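Limelo Nutrition Customer Support
Ticket 1752
Product: Wadon Daily Electrolyte Powder, 40-serving tub
Status: Resolved

Issue reported
The customer states that the powder had formed hard lumps when the tub was first opened, and that the scoop supplied does not match the serving size printed on the label.

Entry 1
Photographs of the seal and the base of the tub were requested. The customer confirmed that the inner seal was intact. The batch was packed in June at the Makokha site.

Entry 2
Quality Control reviewed the retained sample for this batch. Moisture was within the permitted range. Slight clumping was noted and cleared on shaking. The powder remains suitable for use.

Entry 3
The scoop was found to belong to the Zoretance recovery range and holds almost twice the intended amount. The customer was advised to stop using it and to measure each serving by weight until the correct part arrives. A check of the same carton group found 27 further tubs with the wrong scoop – all have been withdrawn from dispatch.

Entry 4
A replacement tub and scoop were sent at no charge. The customer has confirmed receipt and reports no further concern.

Related ticket: 47 (scoop size, Wadon range)
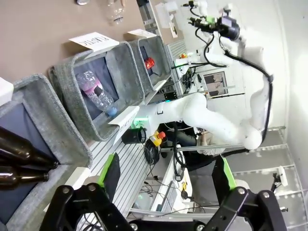
Bottles in gray felt storage bins.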